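In Praise of the Big Open Room

I have worked in cubicles, in a converted dentist's office, at a kitchen table and for one long August in a storage unit with a window. So believe me when I say I get excited about floors. Big, plain, uncluttered floors! Give me a wide room with brick at the back and somewhere to set my stuff down and I'm happy before the coffee is ready.

Our place is on the second block of Kunditz, in a building that Arholm used for storing stove parts. When we signed the lease the agent kept apologizing for it. Too echoey, she said, and no private offices, and wouldn't we like to look at the nice carpeted suite over in the Nikzad building? We did look at it. It had eleven doors. I opened every one of them and behind each was a little beige box where a person could go and be lonely from nine to five. We took the echo.

I know the case against open rooms. I've read the articles and I've lived through a couple of the bad ones, where somebody's idea of "open" was 38 people elbow to elbow along benches with a foosball table for morale. I hated that as much as anybody. But I think what people hate there is the crowding, and the walls get a pass they didn't earn. Put the same 38 people in a hallway of closets and they'll be miserable too, only quieter about it.

What makes a big room work is leaving a lot of it alone. This is the part I'll argue about with anyone. Every few weeks someone looks at the middle of our floor and sees wasted money. We could fit a lounge there, or a row of desks, or (this was a real proposal) an indoor tree. And every time I say please, please leave it. The bare floor is where people cross paths. You get up to refill your water, somebody else is walking the other way, and the question you were going to put in an email gets answered in the time it takes to say good morning.
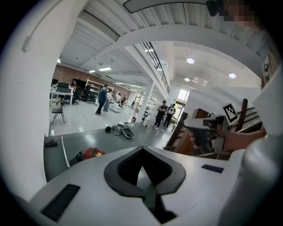
The furniture should be easy to move, too. I love a folding chair with my whole heart. People sneer at them, I think because they remember church basements, but a folding chair goes wherever the conversation is and then gets out of the way. We spent $900 once on a pair of upholstered things that looked wonderful in the showroom, and they sat in one corner for two years because it took two people to shift them. The folding chairs get used every single day.

Same with tables. I want a big dark tabletop that everybody shares and that is allowed to be a little messy while work is going on. Cables in a heap, a tray, whatever small thing you're in the middle of fixing - fine! Leave it until you're done. A table with nothing on it all day makes me nervous, like a kitchen where no one cooks. The only rule I'd defend is that it gets cleared by Friday, and I'm the worst offender, so I say that with love.

Then there's the brick. I'm not sentimental about old buildings in general (I have paid to heat one), but a reddish brick wall does something for a room that paint never will. It gives your eyes a place to rest when you look up from a screen. Put your white shelves and your plain white desks in front of it and they look better than they have any right to. We were told to plaster over ours to "brighten the space," with a quote of $1,905, and I have never turned down a quote so fast.

Noise is the real problem, and I won't wave it away. Sound bounces. On a busy afternoon you can hear a stapler from the stairs. We have tried felt panels, which helped a bit, and a sign, which didn't help at all. The best fix so far has been the simplest one, which is that people who need an hour of silence take it upstairs and the rest of us don't ask where they went. I'd still take that over doors. Maybe I'd feel different if I wrote contracts for a living.

A friend who runs a print shop out in Sullunau came by last month and paced off our floor from one side to the other, 72 steps, grinning the whole time. She has been squeezing past her own paper cutter for nine years. She asked what we were going to do with all that room in the middle, and I told her we already do it, all day long, and she stood there and watched people walk through for a while. Then she asked what we pay per foot. I told her that, too, and she's been reading the listings ever since.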